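Speaker notes — "A day at the Plarport open day"
Talk for the Cunha evening group
Running time: 25 minutes plus questions

Opening

Good evening. My name is on the sheet, so I'll skip that. I was asked to report back on the visit some of us made in July to the open day at Plarport. If you were on the coach, please correct me as I go along.

Say why we went. The group had been talking for months about automation at work and at home, and most of us had only seen it in films or on the news. Plarport is a research building with three robot labs in it, and once a year they open the doors. Nuno Mendes runs the manipulation lab, and he wrote to us in the spring to offer a tour. By manipulation he means picking things up, moving them and putting them down again.

The figures they gave us at the desk: 656 visitors over the day, in groups of 15. We were the second group in. Tickets were free but you had to book a slot.

(Check everyone at the back can hear.)

Getting in

Keep this short. Sign in, lanyard, bags in the lockers. Coffee in the foyer, where there was a display of older machines behind a rope. The safety talk took ten minutes. Stay behind the yellow line, don't lean on anything, and if a member of staff says stop, stop where you are. There was some grumbling about the length of it, but I thought it was about right.

Then up one floor to Nuno's lab. It is a working room and it looks like one. I had expected something closer to a hospital, all white and tidy. It's more like a school workshop at the end of term.

The pot task

Nuno started with a pot and a spoon. The pot is a small stainless steel one with a handle on either side. The task he set was to stir, then take the spoon out and lay it on the table. He said they chose it because it sounds like nothing at all.

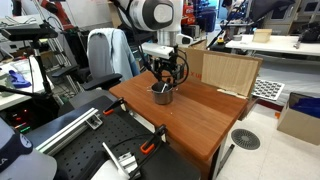 He asked us to think about what our own hands do when we stir something. You hold the spoon loosely. You feel the side of the pot and ease off before you knock it over. You don't look very hard. A robot arm has to be given some version of all that. If it presses too hard the pot slides across the table, and if it grips too lightly the spoon turns round in its fingers.

Explain the two ways of teaching it, in his words as near as I can manage. In the first, an engineer writes out every movement. That works well in a factory where the same part turns up in the same place all day. In the second, a person guides the arm through the job again and again, and the computer works out what the good attempts have in common. Nuno's lab does the second. For the stirring task they had recorded 111 attempts before the open day.

Someone asked how long that takes. A good operator gets through a session in a morning, he said, and a new one takes most of the day. The slow part is putting everything back between attempts.

(Pause here. People usually want to ask about jobs at this point. Say we'll come to it.)

What the demonstration was like

Be straight about this. It is slow. The arm comes down over the pot, stops, moves a little, stops again. On our visit the first try was called off by the operator, who didn't like the angle. The second try went well and there was a round of applause. On the third it got the spoon out and dropped it. Nuno was quite cheerful about that and said a dropped spoon was useful to them as long as it was written down properly.

I liked that they didn't hide the failures. At the Drundberg fair two years ago, which a few of you will remember, every machine on every stand worked perfectly, and you came away knowing very little.

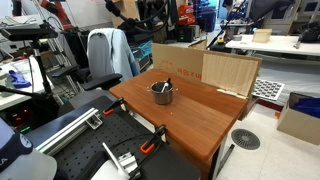
Between tries we were allowed to ask what we liked. These are the ones I wrote down.

Why a real pot? Because a plastic block of the same size would teach it about plastic blocks. Steel is shiny, and shiny things are hard for a camera. The reflections change as soon as anything moves near them.

Does it know it is a pot? No. Nuno was firm on this. It has patterns that go with certain movements. He doesn't like the word "know" and asked us to be careful with it.

Would it work in my kitchen? Not yet. Change the table or the light and the results drop. They are trying more kinds of surface and more kinds of pot to get round this, and he thought it would take years.

Is it dangerous? It could hurt you if you were in the way. There are stop buttons, and the operator keeps a hand near one.

What does an arm cost? He wouldn't give a figure. He said to think of a car, and then argued with his colleague over which car.

(If short of time, skip the next part and go to Parkine.)

Having a go

Four of our group were picked to guide the practice arm in the room next door. I was one of them. You hold a grip, and the arm copies what you do a moment later. The delay is tiny but it bothers you. I kept overshooting. My task was to move a wooden spoon from one mug to another, and it took me six tries. Margaret did it on her second and hasn't let it drop since — she is sitting at the front, so ask her.

What I noticed was how tired my arm got. You tense up, and after five minutes your shoulder knows about it. The operators work in short turns for that reason.
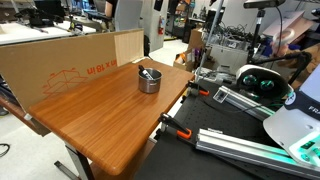

The Parkine project

After lunch there was a short talk in room 106 on a project called Parkine. The aim is a kitchen helper for people who have trouble with their grip. It would stir, lift lids and bring things within reach. The stirring work upstairs feeds into it.

They have been visiting people at home to ask what they would want. The answers were not what the team expected. Few people asked for cooking. They wanted help with jars, with hot pans, and with getting things off the floor. One woman said she could stir perfectly well, thank you, but couldn't drain potatoes. Draining potatoes is now on the list, though Nuno says it's much harder than stirring, with the weight and the steam.

Jobs

Come to this now, as promised. I asked him directly. His view was that a machine that needs a morning's teaching to stir one pot won't be replacing a cook soon, but that packing and sorting work is already changing and we should take that seriously. I think that was a fair answer. Others on the coach thought he had dodged it. Open this up to the room for five minutes.

Practical points for anyone who wants to go next year

Booking opens in the spring. Wear flat shoes, as there is a lot of standing. The lift is small, so allow time if you use a chair or a frame. The canteen takes cards only. Children were welcome on our visit but had to stay with an adult in the labs.

Questions, then tea. Sign-up sheet for next year's coach is by the door.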